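Voice for Stage, session 4: breath, text and getting to the back row

Hello again, and thank you for all the hard work last week. I know the rib exercises felt silly, but I could hear the difference from the doorway, so please keep them up! These notes cover what we did today plus what I'd like you to bring next time. If you missed the session, ask Sibel or Tarık to walk you through the floor work, as it's much easier to copy a body than to read my scribbles.

Warm-up

We started lying down, knees up, feet flat, hands resting on the lower ribs. Breathe in through the nose, let it go on a long "fff", then on "vvv", then on an open "ah". Don't push for length. I used to race my classmates to see who could hold the longest note (I never won) and all it taught me was how to tighten my neck. If your shoulders are creeping up, stop, shake out and go again.

After that, lips and tongue: blow some raspberries, chew an enormous imaginary toffee, and then do the "red leather, yellow leather" run, slowly first. Most of you sped up the moment I turned my back. I heard you.

Thought and breath

The main thing I want you to take from today is that a breath belongs to a thought. Go through your speech with a pencil and put a stroke wherever the thought changes. Those are your breaths, and they won't always match the punctuation. Abdelghani's messenger speech was a lovely case of this: he had been breathing at every comma and it sounded like a shopping list, then he took the first four lines on one breath and suddenly we were all leaning in. 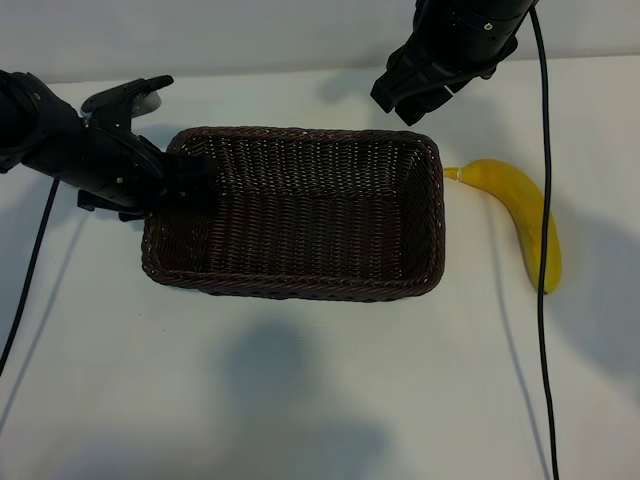
Banana beside the woven basket, with two black arms over the white tabletop.

Filling the room

The Kilby studio seats 70 and you can get away with a fair amount in there. The Hellwig has 260 seats and a deep balcony, and it'll swallow the ends of your words if you let it. Going louder is everybody's first idea and it's usually the wrong one. Try these instead:

Finish your consonants, especially t, d and k at the ends of lines.
Keep the last word of the sentence alive. We all tend to drop it, me included.
Pick a real seat in the balcony and talk to whoever might be sitting there.
Whisper the whole speech once, very clearly, then speak it straight away.

Elif Naz asked whether you should do all this for camera as well. Short answer: keep the breath and the thought, and turn the size right down. We'll have a proper go at that in April, when Yavuz comes in to run the screen block.

If your throat hurts, stop. A tired body is fine, a scratchy voice isn't, and I would much rather you sat out and listened for an afternoon. Water little and often, and go easy on the throat clearing.

For next time

Learn your speech well enough to say it while walking (I do mine on the way to the bus and get some funny looks). Bring a marked-up copy with your breath strokes on it, plus 2 spare copies for your partners. Sharing is on 18th December in the Kilby, soft shoes please, and hair off the face.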